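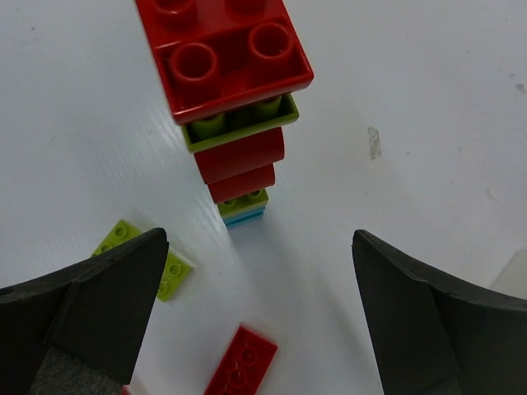

Wrist cam view, brick tower with the big red one on top

Brick demos for Rasari – how many is enough?

Fasil Yimer
We're at 232 demos on the brick task and I'm having a great time with it! Every episode gets a new layout, with loose plates left lying around on purpose (the red and lime ones are good distractors). Planning to stop at 279 and train. Anyone done this with fewer?

flarkulier
Looks fun! I'd keep going to 600 though. My Chala policy was hopeless on anything tall until I had that many.

isura_bench
Disagree with 600. I got decent grasps from 130, but I moved the start pose every single time. Variety beats count. Do you have any flat layouts, or is it all towers?

Fasil Yimer
Both! Here's a flat one – strip of blue, green and red lying on the table, two lime bricks just below it. 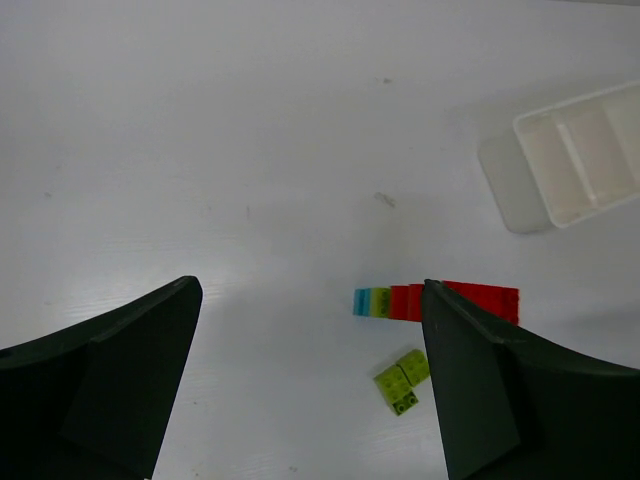
Re: flat layouts

flarkulier
OK, that's a nice one. The finger covers part of the red, so I'd want a second camera before I trusted it.

isura_bench
I wouldn't bother. Mine learned fine from the wrist view alone. Do keep your fumbled grasps if you recover from them, those helped me a ton.

Fasil Yimer
Oh no, I've been deleting those. Going to dig through the trash folder tonight!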